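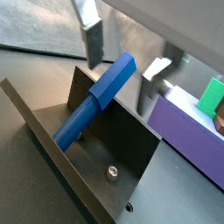 A blue peg, round at one end and square at the other, resting in a black bracket.

The goalkeeping coach at Flandale has been in the job for 17 seasons and has worked under 4 managers. He agreed to talk after training in March, on condition that we left his name out.

"I don't want it to be about me," he said. "It's the keepers who play."

His first choice this season has kept the shirt for 28 league matches in a row. The coach puts that down to footwork. "People look at the saves. I look at where he was standing a second before. If he's had to dive, I want to know why."

The club signed the keeper from Waltov two summers ago, when few others were interested. He had a poor first half-season and was dropped after the defeat at Waltance, where he let in two from corners.

"He came in the next morning and asked to do crosses," the coach said. "We did crosses until lunch. Then he wanted more - I had to send him home."

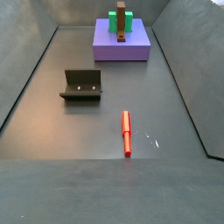 Flat work surface with grey walls on three sides.

The Tichý Stand was closed for repairs that winter and crowds fell, with around 1,753 turning up for one evening cup tie. He remembers it as a useful night. "You could hear every call he made. He was too quiet, and we told him so."

Would he like to manage one day? "No. I've watched managers eat their lunch standing up. I'll stay with the gloves."

His contract runs out in June and talks have not started.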